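4.2 Lockers and short-term storage

The second site in the study was the shared workspace at Gremton, where members do not have assigned desks and have to clear everything away when they leave. Personal storage is provided by a bank of metal lockers. This section reports how those lockers were used, what people kept in them, and which features of the lockers affected the habit of putting things away. The bag racks and coat hooks are covered in Section 4.3.

We collected two kinds of material at Gremton. The first was a short paper questionnaire, returned by 34 members. The second was a set of storage diaries kept by 7 members over 5 working days in August. Diary keepers wrote down each item they placed in a locker, each item they took out, and anything they had meant to store but left elsewhere. The same diary form was used at the first site, Jirnville, where storage is on open shelves, so the two sets of diaries can be read against each other. Members at Gremton were told that we were interested in storage in general and were not asked to change what they did.

Locker type and layout

The lockers at Gremton are of a common office type. They are arranged in rows, one above another, and each door has its own lock. The doors have ventilation slots. In the compartments we looked into, a thin shelf runs across the inside and divides it into an upper and a lower space. Doors are hinged at the side and open outward into the walkway.

There is no booking system. A member picks any locker that has a key in the door, puts things in, turns the key, and takes it along. At the end of the day the key is supposed to go back in the lock. The written rules, which are posted by the entrance and repeated in the welcome leaflet, allow overnight storage for members on a monthly plan but not for day visitors. Few of the diary keepers could say which of the two rules applied to them without looking it up.

The workspace operator, Tripathi, had considered replacing keyed locks with number locks before our study began. The change was put off on cost grounds, and the keyed locks were in use for the whole period.

What was stored

The diaries show a narrow range of items. Laptop chargers, lunch containers, spare shoes, umbrellas, and notebooks account for most of the entries. Laptops themselves were stored much less often than we had expected from the Jirnville pilot. Diary keepers preferred to carry a laptop to lunch or to a meeting, even when they had a locker and had already locked other things in it.

Coats were a problem at both sites. The shelf in the Gremton lockers leaves too little height for a winter coat to hang, and members who wanted to lock a coat away had to fold it. Several wrote that they had tried this once and then gone back to the hooks. Although the diary period fell in summer, the questionnaire asked about the whole year, and coats came up more than any other item in the space left for comments. Bicycle helmets came second. A helmet fits below the shelf but leaves little room for a bag.

The shelf was used less than the floor of the compartment. Heavier items went in below, and many diary keepers put everything there, including small things such as keys and glasses. One gave the reason that small items on the shelf slid to the back and were hard to see. The insides of the lockers are dark when the door is open, as both views in Figure 3 show, and the diaries record three cases in which something was left behind at the end of a day and found by the next user. Two of these were charging cables. The third was a pair of reading glasses.

Choosing a locker

Members did not choose lockers evenly. Questionnaire answers and diary entries agree that lockers reached without bending or stretching were taken first, and that the lower doors were used mainly when the others were full or when someone had a heavy bag. This matches the pattern at Jirnville, where the lowest shelf was often left bare while the shelf above it was crowded.

A second factor was the walkway. An open door takes up part of the passage, and members who arrived at busy times said they avoided lockers next to one that was already open. Waiting for a neighbor to finish was reported as a small annoyance, but it had an effect on what was stored. On mornings when the walkway was busy, diary keepers were more likely to write that they had kept their things under the desk for the day.

Habit also played a part. Five of the diary keepers returned to the same locker on every day it was free. When it was taken, most of them used one next to it. Two wrote that they had gone without a locker that day, and neither could give a reason when we asked later.

Keys

Keys were mentioned in nearly every diary. The most common complaint was a locker that was locked, with no key in the door and nothing to show whether it was in use. Staff assumed that such lockers were in use and left them alone, and some stayed locked for days. The reverse case, in which a key is in the door but the locker holds someone's things, was less frequent but caused more concern. Members who found belongings in a locker with the key in place generally closed it again and moved on.

The keys themselves have no tag or large fob. Members put them in pockets or laptop sleeves and sometimes went home with them. The Gremton front desk holds a spare for each lock and charges a small fee for a lost key. According to the desk log, most missing keys came back within the week.

Before the diary period, the operator ran a short trial of colored key tags supplied by Skullico. The tags made it easier to tell keys apart at the desk but did not change how many were taken home, and they were removed again. We mention the trial because some questionnaire answers refer to it. It was finished before any of the diaries began.

Doors left open

Diary keepers were asked to note any locker they found standing open. Such notes are scattered through the week with no clear pattern by time. An open door was read in different ways. Some members took it to mean that the locker was free, others that the user had stepped away and would be back shortly. The second reading was more common where something could be seen inside, but the low light in the compartments made this hard to judge from a few steps away.

At Jirnville the question did not arise. On an open shelf, an item is either there or not, and members could tell from across the room whether there was space. The price of this was that fewer items of value were stored. Members at Jirnville used the shelves for cups, papers, and shoes, and kept nearly everything else with them.

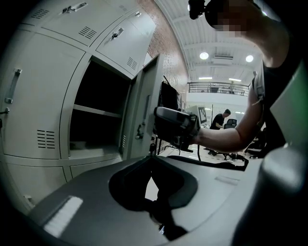
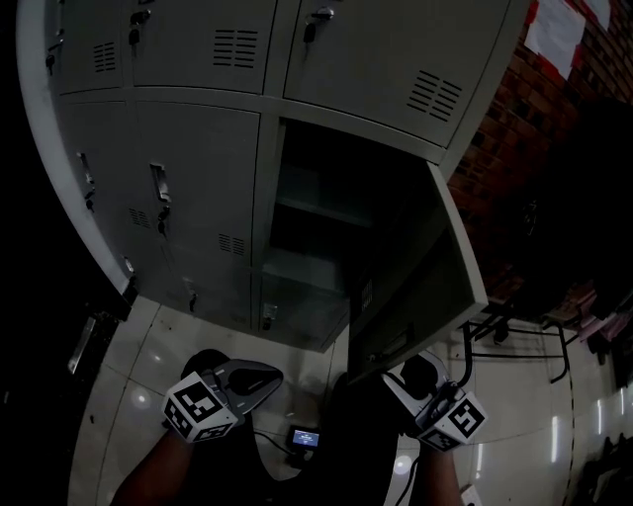 Figure 3. Metal lockers at the Gremton site, two views. In each, one compartment stands open, showing the horizontal shelf inside, with closed doors beside and above it.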